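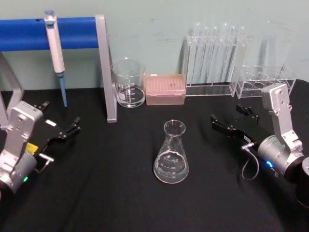 Feb 14, 2022
Bench cell 2, two-arm glassware setup. Entry covers the working rules for the cell, revision after the November review. Pranab Mondal to check the limits section. Manee Suksawat has the checklist on the shared drive and will bring it in line with this.

1. Scope

Rules apply whenever the arms are powered and there is glassware on the cloth. They apply to teleoperated runs and to replay of recorded runs. They don't cover the Cavetard cell, which has its own fence and its own sheet.

No reagents in this cell. Water only, and only when the run sheet calls for it. Pranab asked in November whether dilute buffer could be allowed. Answer is still no until the drip tray question is settled. The cloth soaks through and there is a cable run under the back of the table.

2. Layout

Back row from the left: pipette stand, beaker, tip box, tube rack, second rack. Working piece goes in the middle of the table, forward of the row. For the current set that is the 250 mL Erlenmeyer.

Keep the foreground clear. Spare tubes, pens, hex keys and run sheets go on the side cart. I found a 2.5 mm key under a fold of the cloth last week while chasing a rack that would not sit level. It had probably been there through several sessions.

Flatten the cloth before setting glass on it. A fold under the flask base is enough to change the grasp height, and the replay runs have no correction for that.

Graduations on the flask face the operator side. This started as a habit and is now a rule, as the run comparisons are easier to read when the print is always in the same place.

3. Limits

Gripper force is capped at 33 percent of rated for all glass. Set it in the Talukder config, under the cell profile, and read it back from the controller before the first motion. Do not trust the value shown in the operator panel. The panel shows what was requested, and on two occasions the controller was still holding the previous profile.

Tool speed limit is 200 mm/s in free space. Drops to 33 mm/s inside the glass zone. The zone covers the full back row and the working piece, up to 278 mm above the cloth.

Checked the zone height today with the tall tubes in the rack. Clearance is fine. The pipette stand is the tallest fixed item and the zone needs to cover the bar as well. Old profile stopped short of it on the left. Corrected and saved as a new version; the old one is archived and should not be loaded.

4. Pipette handling

Approach from the front, fingers open, wrist level with the handle. Close on the handle only. Never on the tip cone, and never on the collar.
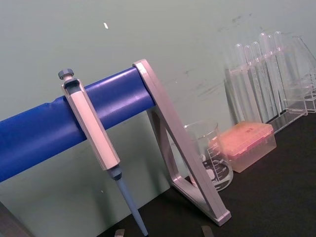
Lift straight up until the hook clears the bar, then pull forward. Pulling first drags the stand, and the foot of the frame is close enough to the beaker to push it. Return is the same path reversed. Hold over the bar, lower, confirm the hook is seated on the wrist camera, then open.

Confirming from the head camera is not acceptable. From that height the hook and the bar line up whether or not the hook has seated. This was in the old rules as a recommendation – changing it to a requirement.

One arm at a time in the back row. If the left arm is at the stand, the right arm parks. The Grurano planner will allow both arms in the zone provided the computed separation is above its threshold, but its model of the gripper leaves out the cable loop. Until the model is updated, the interlock is procedural and the operator is responsible for it.

5. Two-person rule

One operator, one spotter, for any run with glass. Spotter holds the stop and does nothing else. No notes, no phone, no adjusting the lights. If the spotter has to leave, the run is paused and the arms are parked before they go.

Hands stay out of the cell unless both arms are parked and the drives are off. Paused is not parked. Say "drives off" out loud and wait for the other person to repeat it. Status lights on the wrists are not a substitute for this. They report what the wrist module knows about itself and are not safety rated.

6. Breakage

Stop, drives off, glasses on. Tongs and brush from the drawer, glass into the rigid bin. Remove the whole cloth and shake it out over the bin, then bag it. Do not wipe it and reuse it. Fit a fresh cloth and redo the layout from section 2.

Log the break in Ekari with the run number, the force readback and the item. Chips count as breaks. A chipped rim goes in the bin even if the piece still stands.

7. Start of session checks

Force readback matches profile
Speed limit readback matches profile
Zone version is current
Stop tested from the spotter position
Cloth flat, foreground clear
Pipette hook seated on bar
Racks flat on the table
Gripper cables free through full wrist rotation

Initial each line. One set of initials at the bottom with a bracket up the side does not count. Manee rejected sheets for this in November and will do so again.

8. Open items

Cable loop in the Grurano gripper model. Pranab has the measurements, needs a half day to enter and test.

Panel showing requested instead of actual force. Reported, ticket 486. No date given.

Drip tray. Needs to fit under the cloth without raising the table height, or else every taught position has to be redone. Manee is looking at a thin silicone mat with a lip.

Wear on the stand bar from repeated hanging. Add to the monthly inspection – check the surface near the hook position.

Run sheets to be reprinted with the new zone version before the next glass session. Old sheets go in recycling today.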